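Keeping Pavlow on the straight and narrow

I got to Starkoseo's workshop in Hirnovport early and Shigeru Ishida was already under the robot. Well, half under it. Pavlow was up on a padded stand with its left wheels off, and Shigeru was lying on a piece of carpet with a flashlight in his teeth, which made the first few minutes of our interview pretty short on quotes.

If you live downtown you've probably walked past Pavlow. It's the squat cream-colored sidewalk robot that hauls library books and lab samples across the campus. Shigeru has looked after it for as long as it's been rolling. He grew up in Chiba, fixed ticket gates there for years, and says the jobs aren't that different. "A gate stays put, so you go to the gate. This one comes home to me. Usually!"

I asked what he was doing down there. "Bearing," he said, and held up a greasy ring for me to smell (I don't know why I smelled it, but I did). The hour meter read 1434 that morning, and he'd heard a dry chirp from the left rear wheel the evening before. He could have left it another week. He doesn't like to, since a stiff wheel pulls the robot to one side and the odometry starts telling little lies.

"It thinks it went straight. The map thinks it went left. Then they argue, and it stops in front of somebody's stroller while they argue."

So a new bearing means the whole wheel side gets set up again. He bolts everything back together, checks the torque, then pushes Pavlow by hand along a strip of tape on the shop floor with the motors off. After that he types the new wheel values into the drive settings and saves the old ones under the ticket number. This one was ticket 366. I expected fancier names, and he looked at me like I'd asked him to name his socks.

Then came the part I'd been looking forward to. Before Pavlow goes outside with new numbers, it has to drive them on the computer. Shigeru wiped his hands, sat down at a desk with two monitors and loaded up what he calls the clock plaza, a simulated square with a brick building down one side and a road curving off past the grass on the other. He pulled a stool over for me and told me not to touch the space bar.

"People think you want a hard place for the first run," he said. "Traffic, dogs, a parade. I want a boring place. If it drives badly here, I know it's my wheel."

He likes this one for the long joints in the concrete. With the wheel values off even a little, the driven path drifts against a joint and he can spot it from across the room. The clock post gives the laser something big and square to hold on to, and the hydrant is the opposite, low and round and easy to get wrong. He sets a keep-out distance of 50 centimeters around both. Someone on the software side wanted it smaller so the robot could cut corners. Shigeru won that one, and he's still pretty pleased about it.

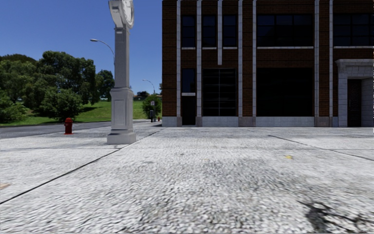
What the dark windows are for

I said the building looked a bit gloomy, with all that black glass on the ground floor. Shigeru laughed and said the glass was one of his favorite things in there. Real storefronts gave him no end of trouble the first winter. The laser would go through a window, bounce off something inside, and Pavlow would decide there was a nice open room to drive into.

"So now I look at the windows first. Does the map show a wall, or does it show a hole? If there's a hole, we go back to the sensor settings, and I make tea."

He pointed out the dark patch on the paving too, way down at the right. The camera software once treated patches like that as things to steer around. It slowed down so politely, he said, you'd have thought somebody was asleep there. A small filter change took care of it, and he's kept the patch in every version of the plaza after that. There's a little yellow fleck on the concrete as well, maybe a leaf, and he checks that the robot ignores it.

Back on the floor

The first run with the new bearing values wandered. I couldn't see it until he laid the path over the joint, and then I couldn't stop seeing it. He'd typed one digit wrong. "Write that down," he told me, "it's good for people to know." He fixed it, ran it again, and the line sat where it should.

After lunch we took Pavlow down off the stand. It weighs more than it looks – my back can confirm – and Shigeru talks to it the whole time, mostly in Japanese, mostly scolding. He cleaned the laser window with a cloth he won't let anybody else use and checked the charging contacts for grit. Then he rolled it out to the loading dock and crouched down with his ear next to the left rear wheel.

No chirp. He had me crouch down and listen too.

I asked what's next on the list. The lid hinge, he said, and probably the brake pads come April. He already had the hinge in his pocket.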